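Print this article | E-mail this article

4. What the delivery drivers gained and lost

4.1 The work before the assist package

The Asgate depot sends parcels and pharmacy orders into a mixed district of apartment blocks, older houses and short access lanes. Until June its drivers planned their own rounds. A driver who knew which entrance sat behind a building, or which side of a street filled up by 4 p.m., could use that knowledge without asking anyone. The firm then brought in Clekance, a package that joins automated route planning to lane keeping and low-speed braking. Managers told us it would take the strain out of driving. We were less sure that strain was the thing drivers wanted removed, and our interviews gave us little reason to change our minds.

The last stretch of a delivery is where the claims are weakest. Clekance treats a stop as finished when the van reaches a point on the map. For the driver, the job still includes finding the right door, reading the bell panel and deciding whether the van can stay where it is.
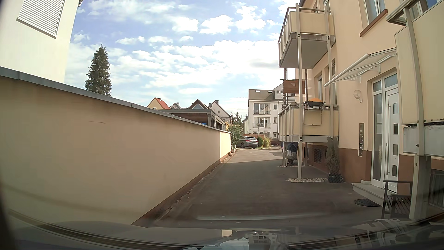 Did the package shorten the working day?

Drivers told us they finished at the same hour as before, with four more stops on the sheet. Whatever time the planner saved went into extra stops, and no part of it came back to them as rest.

4.2 Who is driving, and who is blamed

Lane keeping divided the group. Drivers with long links between neighborhoods liked it well enough on plain roads. On bends and under bridges, where the light changes and the markings may be worn, several kept both hands tight on the wheel and waited for the system to give up. They described this as more tiring than steering. The supplier's own material calls the same state "relaxed supervision," a phrase that none of our interviewees recognized.

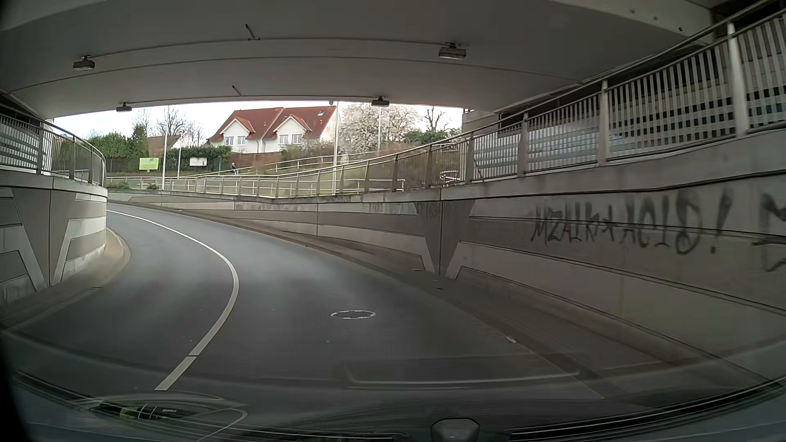
Figure 4. Curved two-lane underpass with concrete retaining walls and a solid white center line.

The handover log deepened the problem. Each time a driver takes back control, Clekance records an event, and the events appear on a weekly sheet beside the driver's name. The sheet does not say why control was taken back. A careful driver and a nervous one look the same on it. We reviewed 105 of these events with the drivers involved, and the reasons they gave were ordinary: a parked car, a bend, a person near the curb, a feeling that the van was too far over. Their supervisors had seen only the totals — and had spoken to people about them.

4.3 Quiet roads and the loss of small choices

We expected complaints about heavy traffic. We heard more about quiet residential roads, where the planner fixes both the order of stops and the direction of approach.
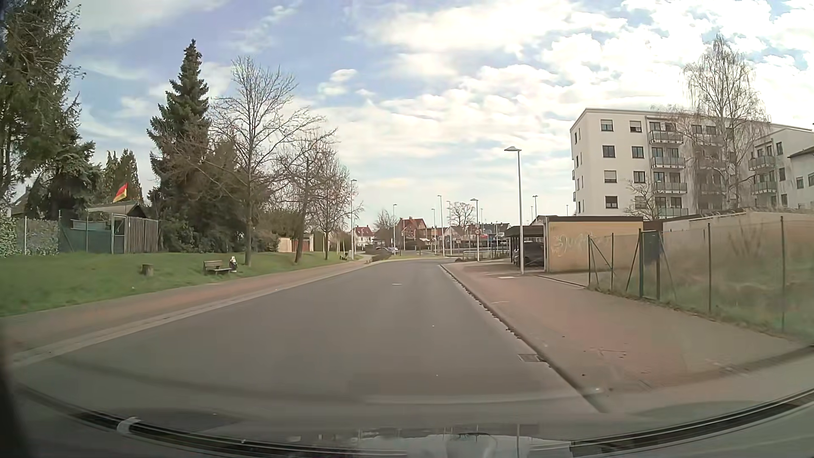
A driver who would once have left the van in one spot and walked to several doors is now told to move it between them, as the planner counts walking as lost time. Some ignored the instruction and accepted a mark against their score. Others followed it and said they felt foolish. Newer staff had no earlier habit to compare it with, and we suspect this is why they rated the package higher. The firm reads their ratings as proof that it works. We think they show how quickly a way of doing the job can drop out of memory.

Brosis, the consultancy that prepared the business case, put the saving at 4,000 driver hours a year. We could not reproduce the figure. It assumes that braking and steering support cut the time spent at each stop, yet neither has anything to do once the van is parked. 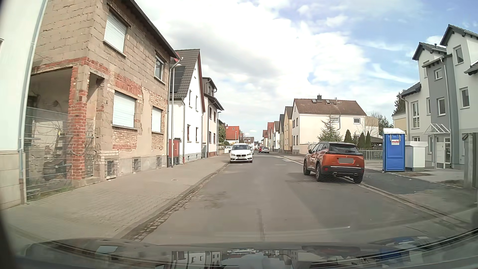
Parking itself stayed entirely with the driver. So did judging whether there was room to pass, dealing with residents and explaining a late parcel. These tasks were never priced in the business case, and they take up much of the day. Shezi, the union branch at the depot, has asked for the handover sheet to carry a reason column that drivers fill in themselves. Management has agreed to consider it — without a date. The branch has also asked that stop counts be held steady until the package has been through a winter, and at the time of writing that request had received no reply.

Contact the editors | Copyright remains with the authors | Back to top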